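About Findarano

Findarano is a small contract lab. People send us pancreatic islets, or the cells they would like to be pancreatic islets, and we tell them how much insulin comes out when the sugar goes up. Some customers are pleased with the answer. The others get the same report in the same font.

We were started by Nikola Wysocka, who had spent 15 years in academic diabetes research and had become known in her department as the person you went to when your secretion assay gave you nonsense. She noticed that she was running everyone's assays and appearing on very few of their papers. The conclusion took her longer than it should have, by her own account, but she did get there, and she left in October with two incubators and a perifusion rig that the department had been meaning to throw out.

The rig still works. We have since bought newer ones and it has outlived one of them.

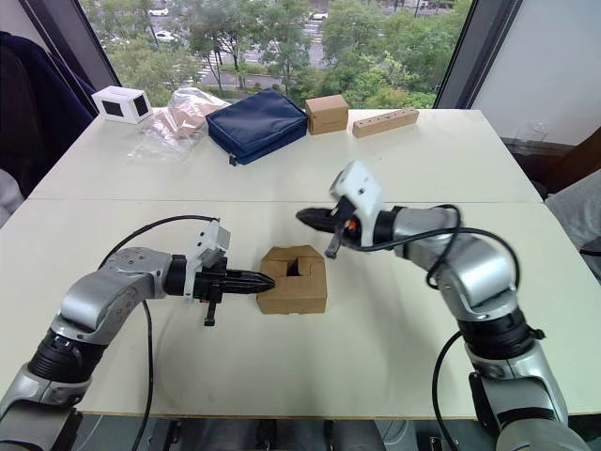
Most of what we do falls under static glucose-stimulated insulin secretion, dynamic perifusion, and calcium imaging on intact islets. We also run hormone measurements on plasma that other people have collected, provided they wrote on the tubes in something other than washable marker. We don't do animal work on site. If your study needs a clamp, we can help you plan the sampling times and we will read the samples afterward, but somebody else will have to get up early.

Our standard perifusion run takes 90 minutes of actual glucose challenge, with a good deal of waiting on either side while the islets settle down. Customers often ask whether the settling can be shortened. It can. We have the data from when we tried, and we're happy to show you how bad it looks.

How we work

Every project has one scientist attached to it from the first call to the last figure. There is no account manager. This means that the person who picks up the phone will know your project, and it also means that she may be wearing gloves and ask you to call back.

Samples are logged on arrival, and you get a message the same day telling you what came and what state it was in. We keep all raw traces in Trilgate, our in-house data system, which was written by a physiologist and looks it. You can download everything, including the runs we excluded and the note saying why. 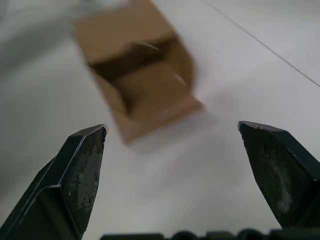 Inside the Findarano building.

We named our two main services early on and have been stuck with the names. Cumow is the full package: static secretion, perifusion, insulin content and a written interpretation. Hauser is the short one, for people who have a reviewer to answer and not much time. Hauser needs a minimum of 300 islets per condition. People do send fewer and hope. We will write to you, politely, and then we will write to you again.

What we won't do

We won't normalize to whatever makes the bars line up. We'll normalize to DNA or to insulin content, you choose which before the run, and the choice goes in the report. We also won't tell you what a result means for patients. It's an islet in a chamber — it has had a long day and it isn't speaking for anybody.

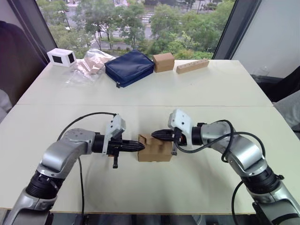
The people

Nikola still runs assays most weeks and reviews every report before it goes out, usually with a pencil. The rest of us come from endocrinology, cell biology and, in one case, dairy science, where the pipetting standards are apparently higher. New staff spend their first month on other people's old samples until their numbers agree with the old numbers, or until we find out that the old numbers were wrong. That has happened once and we sent the customer a corrected report and an apology.

Working with us

Write to us before you isolate anything. A short description of your model, the number of conditions and the date you're hoping for is plenty. Quotes are free and so is being told that you don't need us, which comes up more often than our accountant would like.

This page was last revised in February 2021.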